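Saturday, after rehearsal

Strings only today, brass next week.

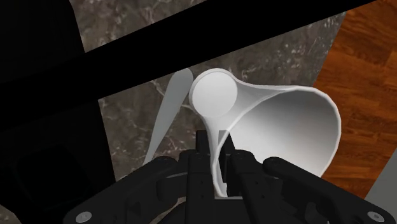
Bowing in the Billow still a mess, Obed wants it all up at the tip and I can't get any sound there. Played bars 8 to 12 over and over til my arm went. He says stop squeezing, think of the sound opening out like that white funnel, narrow neck then the big wide mouth. Tried it. Bit better on the G string, awful on the E. Baltasar came in 6 beats early in the slow movment, didn't even blush. New strings before the Kastevent gig, mine are dead. Must ring about the chin rest. Left my rosin on the stand, again. Bed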